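Caring for a Bare Wood Work Table

Oiled and waxed tables need more attention than varnished ones, but the work is simple and the supplies are cheap. These notes cover a table used for homework, sewing, bill paying and the occasional meal. A kitchen counter where raw meat is cut needs a different routine.

Daily wiping

Use a cotton cloth wrung out until it no longer drips. Wipe with the grain, then go over the same area with a dry cloth. Crumbs and eraser dust should be brushed off first, or they get dragged along and leave fine scratches. Skip spray cleaners with ammonia or bleach. A few drops of dish soap in a bowl of warm water will handle grease.

Do not leave a wet cloth bunched up on the surface. A gray patch can form overnight, and it takes sanding to remove.
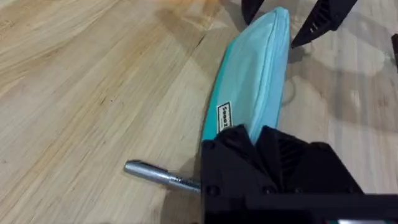

Water rings

A white ring is moisture caught in the wax. Lay a dry dish towel over it and pass a warm iron across the towel for a few seconds at a time, no steam. Lift and check after each pass. If the ring fades but doesn't disappear, rub in a little paste wax and leave it until morning.

A black ring has gone into the wood. It is usually iron and water reacting with the tannin, from a can or a cast iron trivet. Oxalic acid cleaner takes it out. Follow the label, wear gloves, and rinse well. The spot will look pale afterward and will need oil to blend in.

Ink and pencil

Pencil comes off with a white vinyl eraser, used lightly. Pink erasers can leave a smear of their own.

Ballpoint is harder. Dab it with rubbing alcohol on a cotton swab, turning the swab to a clean side each time. Alcohol strips wax, so keep to the mark itself and touch up the wax afterward. Gel ink often sinks in too deep for this. Jolene Ormsby, who refinished our table the first time, uses a cabinet scraper on gel ink and takes off as little as she can.

Permanent marker sometimes lifts if you scribble over it with a dry erase marker and wipe right away. Try it on the underside first.

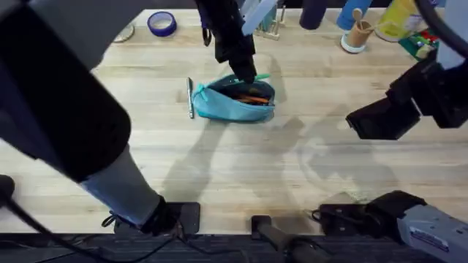

Most ink marks can be prevented by giving pens somewhere to go. Loose pens get leaned on, rolled under paper and left without caps. A cup works on a desk that stays a desk, but on a table that has to be cleared for supper a zippered pouch is easier to carry off in one trip. Fabric ones can be turned inside out and shaken over the trash. A dark interior like the one in the teal pouch hides ink spots well, though it also hides a leaking pen, so feel the bottom seam now and then. A bright pull is worth having too, such as the green one there. Check the table for strays before putting the pouch away. The slim silver pen beside it is the sort that gets swept up with the newspaper.

If the zipper drags, rub a pencil point along both sides of the teeth and work it back and forth. Wipe off the extra graphite before it gets on the wood.

Sanding and oiling

Once a year is enough for most tables. We do ours in January, when the air indoors is dry.

1. Clear the table and wash it. Let it dry overnight.
2. Sand with the grain by hand, using 260 grit if your store carries it. The closest grade will do.
3. Vacuum, then wipe with a barely damp cloth. This raises the grain slightly.
4. When it is dry, go over it lightly with 300 grit and vacuum again.
5. Rub on a thin coat of oil. Wait 20 minutes and wipe off everything that has not soaked in.
6. Repeat the next day. Most tables take 3 coats the first time and one after that.

Lay oily rags flat outdoors to dry before throwing them away. Wadded rags can catch fire without a match.

Hamish Quinlan wrote to ask about oiling the underside. A single coat there helps the top stay flat, and it can be done every few years.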